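Leggings im Angebot: Rabattcode verschwindet an der Kasse

Kategorie: Online-Shopping > Kleidung > Gutscheine und Aktionen
133 Aufrufe · 3 Antworten

Frage

Hallo zusammen,

ich wollte im September vernünftig sein und mir statt einer teuren Sporthose gleich mehrere billige kaufen. Bei Stoltix gab es Leggings und weite Stoffhosen in der Aktion, dazu einen Code mit 30 Prozent auf alles ab drei Teilen. Drei Teile in den Warenkorb gelegt (zwei schwarze Leggings, eine Schlabberhose mit Palmen drauf, fragt nicht), Code eingegeben, grünes Häkchen, große Freude. Dann auf »Zur Kasse« geklickt, und der Rabatt war weg. Versandkosten waren dafür plötzlich da.

Zurück in den Warenkorb: Rabatt wieder da. Zur Kasse: weg. Das Spiel habe ich bis kurz vor Mitternacht gespielt, weil die Aktion um 24 Uhr endete. Der Chat des Shops hat mir in der Zeit dreimal die Größentabelle geschickt. 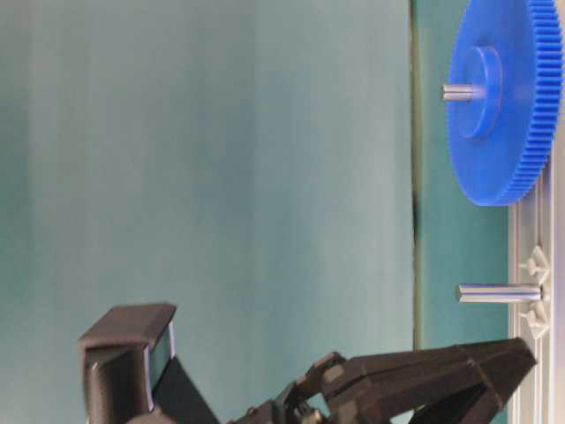
Weiß jemand, ob das ein Fehler ist oder Absicht? Und wenn ich trotzdem bestelle, kann ich den Rabatt nachträglich einfordern? Die Palmenhose gibt es in meiner Größe nur noch einmal, ich stehe also unter einem gewissen Druck.

Antwort von Delberg

Steht denn bei allen drei Teilen wirklich »Verkauf durch Stoltix«? Das ist bei solchen Shops der Klassiker. Die Hälfte vom Sortiment kommt von Fremdhändlern, bei mir war es damals Fatudum, und deren Sachen zählen für die Mindestmenge oft nicht mit. Der Warenkorb prüft nur die Stückzahl, die Kasse prüft den Verkäufer. Dann hast du für die Kasse eben nur zwei Teile und keinen Rabatt. Das würde auch den Versand erklären, weil der dann pro Händler berechnet wird.

Klick im Warenkorb auf den kleinen grauen Text unter dem Artikelnamen. Der ist ungefähr so gut lesbar wie das Waschetikett nach der zehnten Wäsche, aber da steht es.

Zum nachträglichen Einfordern: Mach vor der Bestellung Bildschirmfotos, einmal Warenkorb mit Häkchen, einmal Kasse ohne. Damit per Mail an den Kundenservice, nicht in den Chat. Ob du etwas bekommst, ist Kulanz. An der Kasse wurde dir der volle Preis ja angezeigt, und den bestätigst du mit dem Knopf. Ich habe beim letzten Mal einen Gutschein bekommen, einlösbar ab drei Teilen.

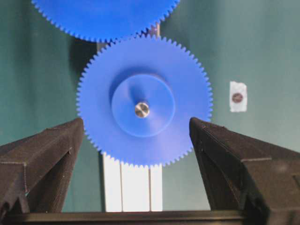 Falls tatsächlich ein Fremdhändler dabei ist, schau dir auch die Rücksendung an, bevor du zuschlägst. Meine Leggings hätte ich auf eigene Kosten zurückschicken müssen, das Porto war höher als der Preis der Hose. Ich trage sie jetzt zum Streichen. Größe M laut Etikett, Kindergröße laut Oberschenkel.

Antwort von Tapley

einfach cookies löschen

Antwort von Delberg

@Tapley: Kann man machen, dann ist der Warenkorb auch weg und das Problem streng genommen gelöst.

Nachtrag der Fragestellerin

Danke! Es war die Palmenhose. Verkauf durch irgendwen, Lieferzeit bis zu vier Wochen, steht alles in Grau drunter. Ich habe sie gegen eine dritte schwarze Leggings getauscht, und der Code ging auch an der Kasse durch, die Aktion wurde nämlich »wegen großer Nachfrage« verlängert. Material laut Beschreibung übrigens 91 Prozent Polyester, zum Rest schweigt der Shop.

Die Palmenhose liegt noch auf der Merkliste. Sie ist seit gestern teurer.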